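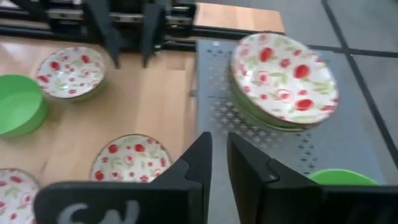 **Opinion / Shop Notes**

# Let the Robot Be Slow

I have a bone to pick with speed. Every time I tell someone I'm building a two-armed dish stacker in a shared workshop, the first question is how fast it goes. Never what it does with a bowl, or how it decides which plate to pick up first. How fast. And when I answer (it's slow, it's so slow, you could butter toast) I get this sympathetic little nod, like I've told them my car won't start.

I think they're wrong, and I think a lot of us who build this stuff at home have let that question push us around for too long.

Some background. The build is called Umside, a name that came out of a typo and stuck. Two arms, black grippers with flat pointed fingers, a wooden tabletop on one side and a gray perforated metal tray on the other. The job is to get plates and bowls from the wood to the tray and stack them up. The dishes are white with red roses all over them, very grandma, plus a couple of bright green bowls. I love them. I spent my first winter on this thing working with plain gray test discs and I can't tell you how much more I care about a plate that looks like somebody might serve pie on it.

Anyway, speed. Back in April I gave in. I had been reading build threads on Zulteo, where people post clips of their arms whipping around like they're conducting an orchestra, and I got jealous. So I spent five weekends - five! - retuning motion profiles, shaving pauses, letting one arm start its move before the other had settled. I got my cycle down to 20 seconds a plate and I was so proud I made Lucero Pacheco come over from her bench and watch.

She watched three plates and asked me what the arm would do if the fourth one was a little crooked.

Well, it would do the same thing it did for the third one, only worse. I'd taken out every moment where the machine checked on itself. A shallow dish with a raised rim doesn't sit in flat fingers the way a disc does. It wants to tip. If you grab it and go, the tilt goes with you, and now it's landing on a stack of other dishes that also have rims and also have opinions. I had a log with 2,481 grasps in it by then, and when I finally sat down and sorted it, the bad ones bunched up right where I'd cut the pauses. I could have known that in an afternoon if I'd looked before bragging.

So I put the pauses back. Then I added more.

Here's where Anum Chaudhry and I disagree, and she's a better programmer than I am so take that into account. Her view is that a pause is a confession. If the arm has to stop and look, the model isn't good enough, and you should go fix the model. She'd say I'm covering for weak grasp planning with patience. And fine, yes, partly! But I've got one evening a week and a used controller from Masanja that drops a packet whenever the laser cutter next door fires up. The perfect model isn't coming to my bench this year. A half-second settle after lift is something I can add tonight.

There's another thing, and it's the one I feel strongest about. A shop is full of people's hands. When the arms move slowly I can see what they're about to do. I can spot a finger drifting toward a rim, I can hit stop, I can think. When they were fast I'd find out what happened from the log, like reading about my own kitchen in the newspaper. I learned next to nothing during those five weekends except how to be nervous.

I don't buy the argument that slow means toy, either. Folks will point at factory lines, and sure, if you're moving the same part to the same spot all day long, go as fast as the bolts allow. My plates don't start in the same spot. One's near the bowl, one's tucked behind my own gripper, one's hanging out at the corner of the table. That's what a real counter looks like after dinner, and who is in a hurry at that point? I'd happily let a machine take an hour over it while I watch a movie.

The Pidico parts I ordered are for stiffer finger mounts, by the way. Lucero keeps asking if that means I'm going to speed it back up. No. I'm going to use them to set the plates down more gently, and if somebody on Zulteo wants to post a clip next to mine and laugh, they're welcome to it.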